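Sim teleop, spoon pickup – October, started a little after 2 in the afternoon

Second sitting with the spoon task on the Surunora setup, me on the controller and Catríona Brophy keeping the log.

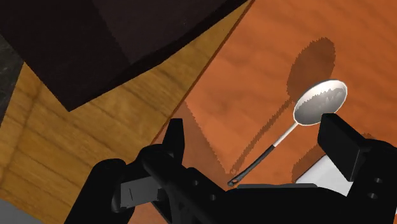 I had been dreading the spoon after how long the mug took us, and the first few tries were every bit as clumsy as I feared. My habit is to come in too fast and then fuss with the wrist at the last second, and all that fussing gets recorded along with the good part. Catríona very kindly suggested I turn the wrist to match the handle while I'm still well back, then creep forward and leave it alone. Much nicer! My hands relaxed and the demos got shorter.

We saved 23 demos and kept 13. The ones we dropped were mostly me closing early, plus a couple where I stopped to talk and the arm just hung there (sorry, Catríona). The longest keeper runs 960 steps, and I'd like to trim the idle bit at the front before it goes into the Matislow folder.

The shadows still bother me. I keep judging height from them and their edges are so jagged that I don't trust what I'm reading – ask Bachmann if the shadow resolution can go up without slowing the controller down.

Next time: vary the spoon angle more, at least seven starting poses, and let Catríona drive half of them so the set doesn't only have my bad habits in it. Also charge the left controller.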